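Come and help us find out why our grippers let go

Call for participants — Cluvovard sorting and handover study

We are looking for 11 people who would like to spend a few paid sessions in our workroom this summer, working beside a two-armed robot that puts ordinary household things and groceries away into baskets. You do not need to know anything about robots. We would love to hear from people who have packed shelves, run a kitchen, looked after small children, or simply have a good eye for when something is about to fall!

Let me tell you how this call came about, as I think you should know before you write to us. In March, during a long run of pick-and-place work, one of the arms opened its fingers while it was still moving. The item it was carrying, a full drink can, left the gripper at some speed and struck the forearm of our colleague Mohcine Fawzy, who was standing just outside the marked line. He had a nasty bruise and was back with us the next morning, but we stopped all work with people near the table that same afternoon, and it stayed stopped for quite a while.

Dalia Abdel Rahman went through the logs of 2000 picks and found 95 in which the grip force had dropped for a moment with no command to do so. Most of those did no harm, and we had put the dropped items down to slippery wrappers — a lazy guess, I'm afraid, and one we should have questioned much sooner. The cause was a worn connector in the wrist cable, which lost contact when the arm was turned a certain way. Our software read the missing signal as an instruction to release. Both faults have been put right, and the arm now stops and holds if the signal goes away. 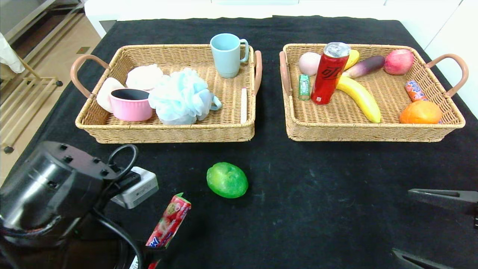
What we can't learn from logs is how a person standing nearby sees a bad grip coming, or whether our new warning light and tone reach you early enough to be of any use. Mohcine says he had a feeling about that can a second or so before it went. We would like to know what gave him that feeling, and whether other people get it too.

What you would be doing

You would watch the robot work from behind a clear screen and press a button whenever a grip looks wrong to you. In the later sessions you would set out items on the table between runs, with the arms locked and Raphaël Besnard at the stop switch the whole time. At no point will you be asked to reach toward a moving arm. After each session there is a chat over coffee, which tends to run on a bit, so please don't book anything too tightly behind it.

Who can take part

Anyone 18 or over who can stand or sit comfortably for an hour with breaks. Glasses and hearing aids are fine. If you use a pacemaker or another implanted device, please mention it when you write so we can talk it through together. Closed shoes, please, and long hair tied back.

Pay and travel

Your time is paid by the session, including the coffee, and we cover bus or train fare to our building in Loltano. You may stop whenever you like and you will still be paid for the session you are in.

How to apply

Send a short note to Ho-yin Pan at the Cluvovard front office by June 15, 2019, telling us a little about yourself and which hours suit you — mornings are easiest for us, but we can manage some evenings. The full incident report is available to anyone who asks, whether or not you decide to join. Do ask for it! We would much prefer that you read it first and come with questions.

Reda Naciri
Study lead, Cluvovard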